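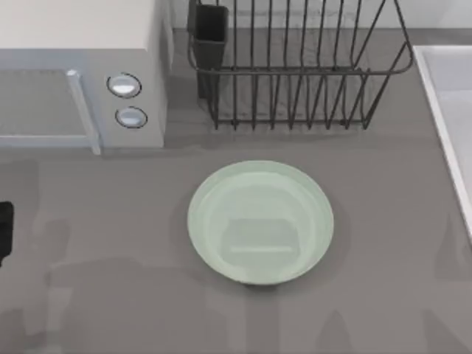
Mitra Shirazi had warned me she'd be eating while we talked, and she was, a cheese sandwich over the keyboard at half past four. She runs simulation testing for the kitchen project at Tristton, where two robot arms learn to put plates in a dish rack. I wanted to hear about the fault that cost her team most of September.

"So the task is dull," she said. "There's a plate on the counter, there's a rack behind it, go. We'd had that working since winter!" Then a new build went in and the left arm started pushing down on the plate as if it wanted to post it through the counter. In the simulator nothing breaks, so the run carried on and got marked as a pass.

That last bit is what bothers her. The scoring script only looked at where the plate ended up. Out of 680 overnight runs, 281 had a contact force well past the limit, and every one of those came up green on the morning report. (She made a face here that I won't try to describe.)

I asked who caught it. Ehsan Ansari, as it happens, who was hunting for something else and had the force plot open by accident. "He messaged me one line, 'is the plate okay?', and I thought he was joking."

The cause took far longer. They blamed the gripper model, then the rim of the plate, and lost a good week on the rim. In the end it was the counter height, which had been changed by 30 millimetres in one file and left alone in another, so the arm was planning for a surface lower than the real one. Well, real. You know what I mean.

Had it gone to the hardware at Sollunley? "It was booked," she said, and put the sandwich down. "Two days later and it would have been on the arms, with Shirin standing beside them." The real cell does have a force cut-out, but she didn't love the idea of finding out that way whether it was set properly. They've checked it now, and they're glad they did, though she wouldn't say more than that.

These days a run over the limit stops dead and goes red, wherever the plate lands.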